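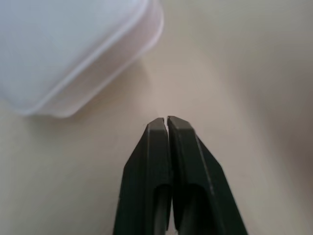
Tuesday, October, just after lunch

Started the second batch of iron gall ink this morning, the Rallville oak galls this time, and I have to say I'm rather pleased with it already (I know, I know, I said that about the last one). Crushed them coarser than before, put them in 2,000 ml of rainwater and left the jar on the shelf by the radiator with a cloth over it. Smells like a wet forest with a cup of strong tea spilled in it.

The Dallville batch from last time is at 27 days. Elsa Engebretsen wrote a page with it for me on the Verhoeven paper, and it goes down pale gray and darkens while you're still looking for the blotter, lovely to watch! There is feathering on the long downstrokes, though. She thinks too little gum arabic, I think the paper is thirstier than the label says, and we had a long and very friendly argument over it that settled nothing.

Filtered 70 ml of it again through the finer cloth. Took two passes and most of my patience. Still a bit of sludge at the bottom, so don't shake the bottle, please, whoever borrows it next.

Floor Aerts asked for a sample to try on the Plestonmont ledger copies. Told her yes, but only on the scrap sheets until I've checked the acidity, and I've run out of test strips again. Put them on the order list, along with gum arabic and a new funnel.

Stir the new jar before going home.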